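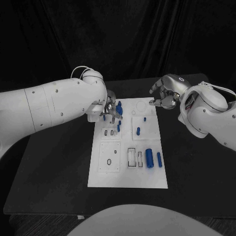
Poste 2 : planche blanche à plat sur la table noire, pièces bleues.

Contrôle de la planche d'assemblage et du plan de travail
Février 2021
Contrôle fait par : Ketsara Thongdee
Matériel : planche Wedico, table Belberg

1. Table
Stabilité : conforme. Un pied resserré en octobre, pas de jeu depuis.
Plateau : conforme. Rayures côté fenêtre, sans gêne pour la pose.
Charge admise (400 kg) : étiquette décollée, à remplacer.

2. Planche
Mise à plat : conforme, ne bascule pas à l'appui sur les angles.
Arêtes : à reprendre sur le petit côté. On sent une bavure au doigt, poncer au grain fin.
Panneaux en relief : conformes. Essai de décollement à la main, rien ne bouge.
Fentes ovales : passage du gabarit correct. Poussière au fond de l'une d'elles, nettoyée au pinceau.
Grand cercle : tracé lisible.

3. Pièces bleues
Cylindres : conformes, ni éclat ni fissure.
Chevilles : 10 contrôlées avec celles de la réserve, 3 écartées pour usure. Commande passée chez Ekden.
Rangement : bac fermé, étiquette à jour.

4. Abords
Sol dégagé : conforme.
Éclairage : un tube clignote au-dessus de l'allée. Signalé à la maintenance.
Produit de nettoyage : flacon sans date d'ouverture. Non conforme, jeté.

Remarques
Ne pas poser la planche sur chant contre le mur, elle se voile. La ranger à plat sur l'étagère basse.
Chevilles neuves à contrôler au gabarit avant mise en service.
Points ouverts : étiquette de charge, bavure, tube de l'allée.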